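Workshop notebook, Thursday, October 22, 2020
Natural dye bench: madder, second round
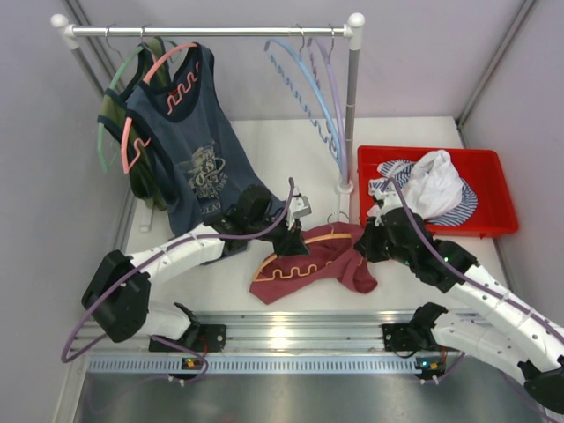 Why is the madder coming out brown when the last batch was a proper brick red?
Too much heat. The brown in madder root comes up once the bath gets near a simmer, and I let the big pot climb while I was on the phone with the wool supplier.

So that's one mystery closed, and a slightly embarrassing one, because I wrote "KEEP IT LOW" in capitals in this very notebook back when we did the first round. I've now written it on masking tape and stuck it to the lid as well.

What I did today, in order, before I forget. Weighed out 1160 grams of the Tasasine yarn (the undyed two-ply, the skeins with the blue ties) and scoured it in the long sink with a bit of the neutral soap. It gave up a surprising amount of yellow gunk, much more than the Tirkitz yarn did, so whoever uses Tasasine next, please scour it twice! I only did it once and I'm pretty sure that's where the pale blotches near the ties came from. Well, that and the ties being too tight. I retied half of them in loose figure eights and then ran out of patience.

Mordant was alum with a little cream of tartar, same recipe as the inside cover. Left it in the bath to cool down on its own while I sorted out the root. Our chopped root is nearly done, and I ground up 765 grams for this, which leaves a sad little scoop at the bottom of the tub. The coffee grinder hates this job. It smells like hot dust by the end and I had to stop and let it rest between loads, so if you're the one reading this and thinking of doing a big grind, start in the morning.

I soaked the root overnight in plain tap water and poured off the first soak into a jar (labeled, on the window side, please don't toss it). Some people throw that part out to get rid of the yellows. I dipped one sample skein in it just to see and got a soft apricot that I like more than I expected to. Could be nice for the Overo blankets if we still want a warm stripe in there next to the gray.

Then the main bath. First hour was lovely, everything going orange and then that deep tomato color, and I was feeling very pleased with myself. Then the phone call. By the time I got back there was steam coming off it and the thermometer had slid down the side of the pot and was reading who knows what. I pulled the pot off the burner and dropped the lid to the side, but the yarn had already gone over to the brown side. It's a nice brown! Sort of a leather color, very even apart from the blotches. Just not what we were after.

Tried to rescue two skeins with a spoonful of chalk in the rinse, which is supposed to nudge madder back toward red when your water is soft. I think it helped a little. Held up next to the untreated ones by the back door they look warmer, but I wanted them to look warmer, so somebody else should have a look without me telling them which is which.

Results so far:
Main bath, no chalk: leather brown, blotchy near ties
Main bath, chalk rinse: same but warmer (maybe)
First soak water, one sample skein: apricot
Exhaust bath: still going, looks like a pinky peach

The exhaust bath has had 4 small skeins sitting in it since lunch with the heat off completely, and I'm going to leave them there until tomorrow. If they come out rosy then I'd like to try a whole batch with no heat past the first warm-up and just a long, long soak. It ties up the pot for days, I know, but the indigo people have their own vat and aren't using it.

Also the Šimek scale is drifting again. It read 23 grams with nothing on it this afternoon. I zeroed it and it behaved, but I'd weigh anything that matters twice, and alum matters. New battery is on the shopping list under gloves and pH strips.

To do tomorrow: pull the exhaust skeins, rinse, hang away from the sun. Cut snips of everything for the window fade test and tape the other halves inside the back cover. Order root, and get the whole dried kind this time if the price isn't silly. Find the clip that holds the thermometer to the rim. It was in the drawer with the twine last week and now it isn't.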